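The Ferry to Skudov

Missed the first boat. Of course. Ran the whole length of the pier with the bag banging on my knee and got there in time to watch the rope come off.

Next one at 3. So, bench. Wind. A man selling corn out of a cooler, no customers, didn't seem to care.

I had the letter in my coat. Hadn't read it again since October. Didn't need to. My aunt wrote the way she talked, all in one breath, come and get the clock before your cousin does, the key is where it always was, don't wear good shoes. Then her name, underlined. Then nothing from her all winter, and then the call from the hospital.

3315 was the house number. Funny number for a road with maybe 20 houses on it. She used to say the mailman made it up.

The boat came in late. Kinosico painted down the side, half the letters gone to rust. I stood at the rail because inside smelled like diesel and oranges. A little girl asked me if I was sick. I said no. She said I looked sick. Her mother pulled her away and said sorry without looking at me.

I kept thinking about the table. Stupid. All that way and what I thought about was the table, the big round one with the carp on it and the clouds going around. Eight of us used to fit if the kids sat on the trunk. You weren't allowed to put a glass down on the fish. Anywhere else, fine. Not the fish.

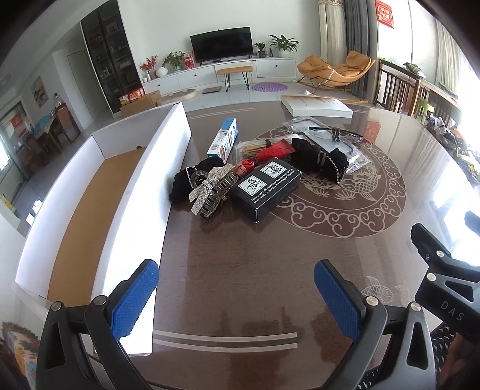
Part Two: The House

Key was under the paint can. Where it always was.

Cold inside, colder than the road. I left my coat on and went through turning on lights, every one of them, like she'd have yelled at me for. Kitchen. Hall. The back room with the sewing in it. Her glasses on the window sill, folded, and I had to go stand in the hall again for a minute.

Nobody had been in. I thought so anyway. Then I looked up over the stove and there was the clean square on the wall, yellow all around it, and the nail.

No clock.

I sat down. Laughed, I think, or made some kind of noise. My cousin. Eight months behind on everything in his life, never once on time for a wedding or a funeral, and he'd beaten me to a clock that didnt even run. It had Ivanyshyn on the face in gold, that was the maker or the shop or somebody's name, we never knew. It stopped at ten past four before I was born. Every year she wound it anyway. New Year's morning, six turns, give it a chance she said.

I called him from the step outside. One bar. He picked up right away, which scared me.

"You took it," I said.

"Took what?"

"You know what."

Long quiet. I could hear a TV.

"I haven't been out there since the summer before last," he said. "I was going to come. I kept meaning too." Then his voice went strange. "Is it gone?"

I said I'd call him back. I didn't.

Went through the closets. The trunk. Under the bed, where there was a box of Pinari shoes, never worn, tissue still in them, and I thought, good shoes, and shut the lid fast. Under the sink. The shed, with my phone for a light. A bucket of clothespins, a sled, a spider I'd rather not discuss.

Last boat was at seven. I had twenty minutes and it was a fifteen minute walk.

Turned off the lights one by one, backward. Sewing room last. And I don't know why I pulled the blanket off the chair by the machine, it was just a blanket, brown, the scratchy one. But I pulled it.

Clock. Wrapped in a dish towel, tied with string, and a tag on the string with my name in her writing. Underlined. She must have gotten up on the step stool herself, with that hip.

I sat on the floor with it in my lap. Outside the horn went, the first one, the warning. I found the little key taped to the back and put it in and turned. One. Two.

The second horn.

Three. Four. Five.

Posted 2nd April

14 Comments
Share 37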